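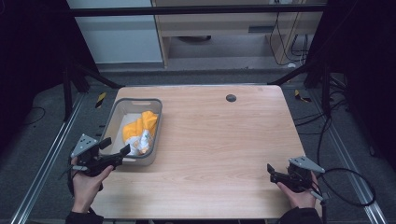

Grey basket, yellow cloth

1 min read
Filed under: Home & Laundry, List Archive

From: Kyu-ri Ma
To: Kokdale Swap & Mend list
Oct 13, 2019

Lawal Bassey wrote:
> Does anyone fold their cloths before they go in the basket, or just
> drop them in? I've got over 70 of the things and two baskets.

Drop them in, Lawal! I used to fold every one of mine (all through September, very smug) and then I'd tip the lot out looking for the yellow one anyway. A low basket is the thing, I think, you can see straight into it and it doesn't hog the table. Get one with a slot in the rim for your fingers if you can. Ankica, have you still got that spare one going?

Kyu-ri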